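Small distribution enclosure

A small distribution enclosure, also called a consumer unit box, breaker box or modular enclosure, is a closed housing for a short row of circuit breakers and other devices that clip to a mounting rail. It is used where a full-sized switchboard would be too large, such as in a garden shed, a caravan annexe, a workshop bench supply or a single-room extension. In Australia the word "switchboard" is often used loosely for any enclosure holding breakers, whatever its size.

Overview

The enclosure has two jobs. It keeps fingers, tools and dust away from live parts, and it holds the devices inside in a fixed position so that they can be switched, labelled and replaced. The box has no electrical function of its own. Its size is given by the number of modules, or "ways", that fit along the rail. Boxes of up to eight modules are usually called small, and those of 24 modules or more are generally built with two rails, one above the other.

Most small enclosures are moulded in plastic and coloured white or grey. Metal versions are made for places where the box may be knocked, but they have to be earthed and are heavier to mount.

Construction
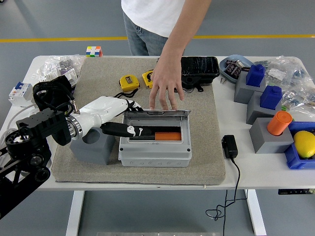
The body of a small enclosure is a shallow tray with a deep rim, to which a cover or lid is fitted. Indoor models may have a flat cover with a slot for the breaker toggles, while surface-mounted models often have a hinged lid closing over the whole opening. A clear lid lets the position of the switches be checked without opening the box, and one hinged along the back tilts up and away, although on a bench it is common to keep a hand on its edge during work inside. Along the walls are knockouts, thin circular areas of plastic that can be pushed or cut out to admit a cable or conduit. Unused knockouts are left intact to preserve the seal.

The rail runs across the inside of the body. In the standard pattern it is a strip with a hat-shaped section, and devices hook over one edge and snap down over the other. Some enclosures have a moulded rail that forms part of an insert, and others have a separate metal strip held by screws. Alongside the rail there may be terminal bars for neutral and earth conductors, commonly marked in blue and green.

Circuit breakers

The miniature circuit breaker is the device most often fitted. It is a narrow block with a toggle on the front and a terminal at each end. The toggle may be black, blue, red or another colour depending on the maker and sometimes on the rating, and there is no single colour code followed by all manufacturers. A breaker trips when the current through it stays above its rating for long enough, or at once in a short circuit.

Breakers are sold singly, usually in a carton or a clear bag. Blanking pieces are sold for the unused positions, as an open gap beside a breaker would allow a finger to reach the terminals behind it.

Laying out a box

An enclosure is often laid out on a bench before it is taken to the wall. Doing this first shows whether the chosen devices fit and leaves room to trim the terminal bars. A soft mat keeps the body from sliding and protects the clear lid from scratches. The usual order is as follows.

1. Measure the body and the wall position with a tape measure, and mark the centre line of the fixing holes.

2. Choose the knockouts to be opened. Cable entries at the bottom are preferred outdoors.

3. Open the knockouts before any device is fitted, and clear the plastic scraps from the tray.

4. Place the breakers on the rail with all toggles facing the same way, main switch at one end.

5. Close the lid and check that it clears the toggles. 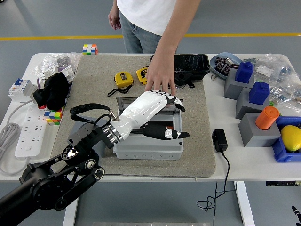
Wiring and legal position

Fixed wiring in Australia may be carried out only by a licensed electrician. Laying out an empty box on a bench is not electrical work, but mounting it and connecting it to a supply is. Training courses commonly use unconnected enclosures so that students can practise placing and removing devices many times over.

Conductors are stripped to the length given by the device maker and tightened to the stated torque. Each circuit is then labelled. Labels fixed inside the lid are less likely to fade than those on the outside, though they can be hard to read if the lid has clouded.

Faults and wear

Clear lids become yellow or brittle after long exposure to sunlight. Hinges are the part most often broken, usually by forcing the lid past the point where it stops. Enclosures with oversized or badly cut cable entries admit insects, and ants are a well-known nuisance in outdoor boxes in the warmer states.

In a survey of rural sheds compiled by Ermira Georgiou and Krum Tomić for the Tolent trade newsletter, 3,467 small enclosures were examined. Damaged lids were the most common defect noted, followed by missing blanking pieces. The authors recommended that the hinge be checked whenever a box is opened for other work. Lawal Edet later questioned the survey's treatment of older metal boxes, which had been grouped with the plastic ones.

Terminology

"Knockout" is used both for the removable disc and for the hole left after its removal. "Pole" refers to the number of conductors a device switches and is sometimes confused with "module", which is a measure of width. A two-pole breaker is commonly two modules wide, but compact types exist that fit both poles into one.

See also

Circuit breaker
Conduit
Junction box
Switchboard

Page last edited 03/02/2021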